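When a Robot Hand Will Not Let Go
A Drillato Young Engineers Explainer
Reading level: grades 4 to 7
Written by Thirumalai Iyer
November 20, 2020

Words to know before you start

Actuator: a part that makes something move. An electric motor is one kind.
Tendon: a thin cable that pulls a robot finger closed.
Sensor: a part that measures something, such as force, position or heat.
Fault: a condition in which a machine is not doing what it was designed to do.
Fail-safe: designed so that a fault leaves the machine in the least dangerous state.
Emergency stop: a large button that removes power from the parts that move.

What the machine was supposed to do

The Moresness workshop tests robot arms that hand tools to people. One arm, named Etow, has a hand with fingers. Its job in this test was to pick up a plastic cylinder, carry it to a person standing at a marked spot, and release it when the person pulled gently.

A handover looks like a simple job. When you pass a cup to a friend, you let go at the right moment without thinking about it. Your skin feels the cup being pulled. Your nerves send that information to your spinal cord and brain, and your fingers loosen. A robot has to do each of those steps with parts and instructions.

Etow used a force sensor in the wrist. The sensor measured how hard the object was being pulled. The control program compared that measurement with a set number. If the pull was larger than the set number, the program told the finger motors to open.

What went wrong

On test number 142, the person took hold of the cylinder and pulled. The fingers stayed closed. The person pulled harder. The fingers closed more tightly.

The person let go and stepped back, as the test rules require. A second person pressed the emergency stop. The arm stopped moving, but the fingers kept their grip on the cylinder. The cylinder had to be removed later, with the power off, by turning a release screw on the hand.

No one was hurt. The event was still recorded as a safety fault, for two reasons. The hand did the opposite of what it was told to do, and the emergency stop did not free the object. If a finger or a sleeve had been caught, the person would have been held in place until someone found a screwdriver.

How a robot finger closes

To understand the fault, you need to know how this type of hand works.

Each finger is made of stiff segments joined by hinges. A tendon runs through the segments and is attached near the tip. The other end of the tendon is wound on a small spool, called a drum. When the motor turns the drum one way, the tendon gets shorter and the finger curls. When the drum turns the other way, the tendon gets longer and a spring straightens the finger.

You can make a model of this with a drinking straw and string. Cut two small notches in one side of the straw. Thread the string through and tape it to the far end. Pull the string. The straw bends at the notches. Let go, and the straw partly straightens.

Between the motor and the drum there is a gear called a worm gear. It looks like a short screw pressed against a toothed wheel. When the screw turns, the wheel turns. When you try to turn the wheel by hand, the screw does not move. Engineers say the gear is "self-locking."

A self-locking gear is useful for holding heavy things. The motor can be switched off and the grip will stay. The same property explains why pressing the emergency stop did not open Etow's fingers. The stop removed the power. The gear stayed locked, and the spring was not strong enough to turn it backward.
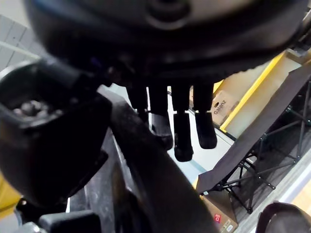 Why doesn't the emergency stop make every robot hand open?

An emergency stop usually removes power, and what happens next depends on how the hand is built. Some hands have springs that open them when the power goes away. Others are designed to keep holding, since dropping a heavy or sharp object could also injure someone.

Why the fingers squeezed harder

The locked gear explains why the hand stayed closed. It does not explain why the grip got tighter. For that, the engineers looked at the log.

A log is a list that a computer keeps of everything it measured and everything it ordered. Etow's log has a new line every 2 milliseconds. There are 1,000 milliseconds in one second, so one second of testing fills a long list.

The log showed that the wrist sensor had measured the pull correctly up to the start of the handover. After that, the readings jumped. One line said the pull was toward the person. The next line said the push was toward the robot. Then the reading changed back again. A real human pull does not change direction that fast.

The control program had two rules:

Rule A. If the object is being pulled away from the hand by a person, open the fingers.
Rule B. If the object is slipping, close the fingers more tightly.

Rule B exists because objects do slip. A wet bottle or a smooth tube can slide out of a loose grip. Quick changes in force are one sign of slipping. When the sensor readings jumped back and forth, the program decided that the cylinder was slipping and followed Rule B. It kept following Rule B for as long as the readings jumped. Rule A never had a turn.

Both rules were reasonable. The program did what it was written to do. The information it received was wrong.

Finding the cause

An engineer named Amin took the wrist cover off and checked the sensor cable. The cable has several thin wires inside a rubber sleeve. At the place where the wrist bends, one wire had cracked. The sleeve looked normal from the outside.

Metal wire can bend many times, but each bend does a small amount of damage. You can see this with a paper clip. Bend it back and forth at the same spot and it will snap. This is called fatigue. The clip was not too weak to hold paper. It was bent too many times in one place.

The cracked wire still touched itself when the wrist was straight, so the signal got through. In the handover position the wrist was bent, and the two ends of the crack moved apart and together again as the arm shook slightly. Each time they did, the reading jumped.

A fault that comes and goes is called an intermittent fault. Intermittent faults are hard to find because the machine may work well while you are testing it. Amin found this one by bending the wrist slowly by hand and watching the readings on a meter.

The repairs

The cable was replaced with one made for bending. It has many very fine strands in each wire and follows a wider curve through the wrist. A wider curve means less bending at any single point.

The program was changed in three places.

First, it now checks whether a reading is possible. If the force changes direction faster than a person could change it, the program marks the sensor as faulty.

Second, Rule B has a limit. The grip can be tightened once during a handover. After that, the arm must stop and wait for a person to check it.

Third, a marked fault puts the arm into a safe stop. The arm holds still and a yellow lamp comes on. The fingers do not squeeze any harder.

The hand was changed too. A release lever was added to the back of the palm. Moving the lever separates the worm gear from the drum, and the spring opens the fingers. It works with the power on or off, and it needs no tools.

Testing the repair

The team repeated the handover 400 times before a person was allowed to take part again. For these tests the pulling was done by a weight on a cord. In 40 of the tests, the sensor cable was unplugged on purpose partway through the handover. Breaking something on purpose to see how the machine responds is called fault injection. In every one of those 40 tests, the arm went into its safe stop and the grip did not increase.

The lever was tested separately, with soft foam rods in the fingers in place of the cylinder. The next check of the cable is planned for December.

Safety rules for people near a robot hand

These rules are used at Moresness. They also apply to robot kits in a classroom, where the motors are smaller but can still pinch.

1. Know where the emergency stop is before the robot is switched on.
2. Know what the emergency stop will do on this robot. Ask whether the hand opens or stays closed.
3. Keep your fingers out of the hand. Hold the part of the object that sticks out.
4. Tie back long hair. Roll up loose sleeves. Take off bracelets and lanyards.
5. If the robot does not let go, you let go. Step back.
6. A robot that is standing still may be waiting for its next instruction. Stay outside the marked line until an adult says the power is off.
7. Tell an adult about every fault, including a small one that went away.

Rule 7 is in the list because of test number 97. In that test, Etow's hand opened one second late. The delay was noticed but not written down, and the cable was not checked until 45 tests later.

Try this at your desk

You will need a partner and a cardboard tube. One person is the robot and closes their eyes. The other person is the receiver.

The robot holds the tube and follows Rule A only: open when you feel a pull. Try several handovers, some gentle and some fast. Next, have the receiver shake the tube lightly while pulling. The robot should now follow Rule B as well, and grip tighter when the tube shakes.

Write down what happened each time. Then write a new rule that would let the robot tell a shaking tube from a pulling hand. Trade rules with another pair and test theirs.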